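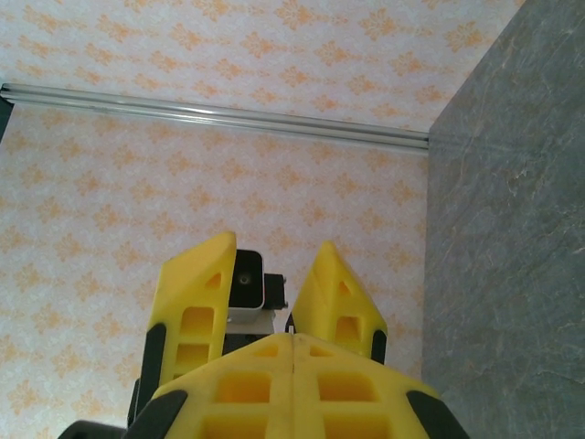 A robot's yellow gripper with its two fingers open, near a flowery wall.

Why Do Robots Have Rules?

Think about the rules you follow on a busy playground. You wait your turn on the slide, you look before you run past the swings, and you stop when the whistle blows. Robots that work near people have rules like that too, and quite a lot of them! The funny thing is that most robot rules are really for the grown-ups who build the robot and look after it.

Let's start with the hand, which robot builders call a gripper. A gripper can be a pair of fingers that open and close, a bit like your thumb and first finger when you pick up a grape. Now, a grape is soft and a wooden block is hard, so how tightly should the fingers squeeze? People have to decide that before the robot begins, and they write it down so that everyone who uses the robot knows the answer.

Agathe Poulain teaches robot safety at a workshop called Sutura, and she has a rule she likes to tell visitors first. "Treat the space between the fingers like the space in a closing door," she says. "Even if it is wide open and nothing is moving, your hand doesn't belong there." (That goes for sleeves, hair and the strings on your hoodie as well.)

The second rule is about going slowly. When a robot is learning a new job at Sutura, it is only allowed to move at 20 percent of its top speed. It looks a little sleepy, to tell you the truth – but a sleepy robot gives people plenty of time to step back.

Then there is the stop button. It is big, it is red, and it must always be close enough for a person to reach without walking anywhere. Jasper Stevens, who works with Agathe, presses his every morning before the robot does any work at all, just to be sure that it really stops. He writes the result in a notebook, and he has filled 90 pages so far.

Some rules are about looking. Many robots have cameras, and a camera might see things that people would like to keep private, such as a letter on a table or a family photo. So good robot teams ask before they switch a camera on in somebody's home, and they tell people where the pictures will be kept.

Who makes all these rules up? Some are called standards, and they are written by groups of people from many countries, who talk and argue (politely, we hope) until they agree. Others are made by one workshop for its own robots.

Try it yourself! Ask a friend to be the robot and to walk slowly across the room with one hand out, opening and closing two fingers. You are the safety boss. Choose a stop word, test it before you start, and write down three rules for your robot to follow. Then swap places and see which rules you want to change.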